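How Do Robots Learn to Pick Things Up?

We use cookies to remember your reading level and font size. Accept / Settings

Think about the last time you took a snack out of a cupboard. You saw it, you reached for it, your fingers closed around it, and you lifted. You probably didn't think about any of those steps. You have been practicing since you were a baby, and your hands and eyes know what to do.

A robot starts out with no practice at all. It may have a strong arm and a good camera, but it doesn't know how far to reach or how hard to squeeze. For a long time, engineers solved this by writing down every move. Go forward this far. Close the fingers this much. Lift. That works well in a factory where the same part arrives in the same spot all day long. It doesn't work well in a kitchen, where someone has moved the cereal.

Learning from examples

There is another way. You can show the robot what to do, many times, and let a computer program look for patterns in what it was shown. Each time you show it something, that is called an example. A big pile of examples is called a data set. The program that studies the pile is called a learning system.

You learned what a dog is in much the same way. Your family didn't give you a list of rules about ears and tails. They pointed at dogs. After enough big dogs, small dogs, and fluffy dogs, you could spot a new one by yourself.

Who makes the examples?

People do. At a project called Zilham, the team uses grippers that a person holds in one hand. A gripper is a tool with fingers that open and close, a bit like kitchen tongs. There is a camera on it, looking toward the fingers. When a person picks something up with the gripper, the camera records everything from the gripper's point of view. The robot doesn't even have to be in the building.

Irja Koivisto leads the collecting at Zilham. She plans which objects people will pick up and where they will put them down. One person can record 72 examples in a morning, with breaks. Each one is short. Pick up the object, move it, set it down, open the fingers, stop.

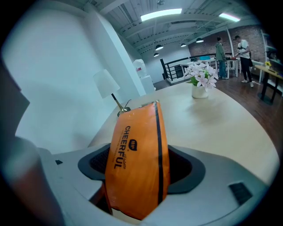 Bags and packets are harder than they look. A wooden block keeps its shape when you grab it, so there isn't much to figure out. A bag can fold, wrinkle, or slide. If you squeeze too hard, you might crush what is inside. If you squeeze too gently, it can slip out. A person feels this right away and changes their grip, and the recording keeps the movement they made. Shiny bags have another problem – light bounces off them, so the same bag can look different from one side than it does from the other.

Why do they need so many?

The Zilham team's first data set had 300 examples. They used it to train a robot arm they named Prata, and Prata did fine as long as the table was the same one used in the recordings. On a different table, it reached for the wrong place. The learning system had paid attention to the table when it should have been paying attention to the object.

So the team went back and recorded more. They used different rooms, different tables, and different lights. They put objects near the edge and in the middle, standing up and lying down. They asked tall people and short people to help, and left-handed people too. The next data set had 2130 examples. With that one, Prata could work on a table it had never seen before.

When things change from one example to the next, engineers call it variety. If every picture of a dog you ever saw was taken on green grass, you might start to think grass was part of being a dog. Computers make that kind of mistake easily.

What happens to a bad example?

Sometimes a person drops the object, or a finger covers the camera. Every recording gets watched by 2 people before it is used. They sort it into "keep," "fix," or "throw out." A drop isn't always thrown out. If the person picks the object up again, the recording can show the robot how to recover from a mistake.

The checkers also look for private things, like a name on a letter or a face close to the camera. Those parts are blurred or removed.

Try it yourself

You need a pair of kitchen tongs, a small bag of crackers, a block, and a friend.

Pick up the block with the tongs and put it on a plate. Now do the same with the bag. Have your friend watch and write down what you did differently. Did you turn your wrist? Did you grab the top or the middle? Did you try again?

Trade places and do it again. Your friend will probably pick up the bag in a different way, and both ways can be right. A learning system gets to see both.

Words to know

Data set: a large group of examples kept together.
Gripper: a tool with fingers that open and close to hold things.
Variety: differences between one example and the next.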